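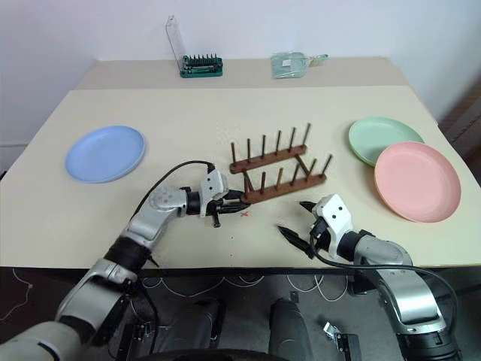

What made the right arm stop partway through the plate-racking job? A cable fault at the gripper connector, which the controller reported as an overcurrent.

Fault notes and gallery: dual-arm plate racking, Tallolen cell

The Tallolen cell runs two arms over a single bench. The task is to pick plates off the tabletop and stand them between the pegs of a wooden dish rack. In July the right arm began dropping out mid-cycle with a protective stop. This page records the fault, how it was traced and what was changed.

The picture at the top of the page is of the bench with the rack between the two arms. One plate is on the left side of the tabletop and two are on the right, the pink overlapping the green. The left gripper is at the end of the front rail with its fingers close together. The right gripper is open.

Note the cable on each arm. On the left it arches from the top of the white bracket and runs down alongside the arm. On the right it loops beneath the bracket, crosses the forearm and curves down on the outer side. The right-hand routing is the one that matters for the rest of these notes.

Symptom

The right gripper stopped responding while closing on a plate. The controller logged an overcurrent on the gripper channel and put both arms into protective stop. Power stayed on and the brakes engaged as designed. No plate was thrown. One was released from a low height and chipped at the rim, and it has been taken out of the set.

The first stop was on a Tuesday and was cleared by a reset. It came back three times before the end of the shift, at no fixed point in the program. The intervals got shorter, and the cell was locked out after the last one.

What was ruled out

Grip force was the first suspect. Overlapping plates are harder to separate, and a finger that catches the lower rim will load the motor. The force limit was cut by 20 per cent and the job rerun with the plates spaced well apart. The fault came back on a plate with clear bench on all sides.

The gripper was then swapped for the spare, an Ateck unit of the same model. Same fault. The original was bench tested for 600 open and close cycles on a separate supply without a trip, and went back on the arm.

The supply was logged at the cabinet. Voltage was within tolerance up to and including the moment of each stop.

Cause

With the arm powered down and the joints moved by hand, continuity on one conductor dropped out whenever the wrist was rotated toward the end of its travel. The break was inside the jacket, close to the connector, and could not be seen from outside. The strands had fatigued and were touching the neighbouring conductor intermittently, hence the overcurrent code in place of an open-circuit code.

The loop under the bracket was too short for the wrist rotation the rack requires. The rack sits diagonally on the bench, and the right arm has to turn further than the left to bring a plate in line with the pegs. The original Guérin layout drawing has the rack square to the near edge and a cable length to suit. The rack was later turned to improve reach and the cable was left as it was.

Changes

The right gripper cable has been replaced with one 800 mm long. Wrist rotation on the right arm is now limited in software – the limit sits inside the mechanical range and is checked at program load. A continuity check at both ends of wrist travel has been added to the start-up sequence in Zavo, the cell's control package.

The fault code text has also been edited. It used to name the gripper motor only, and that cost most of a day. It now reads "gripper motor or cable".

Still open

The left arm cable is the original part. It has passed the continuity check each time, but it is the same age as the one that failed. A replacement is on order and will be fitted at the next planned shutdown. Until then, any gripper overcurrent on either arm is to be treated as a cable fault. Lock out, tag, and do not reset.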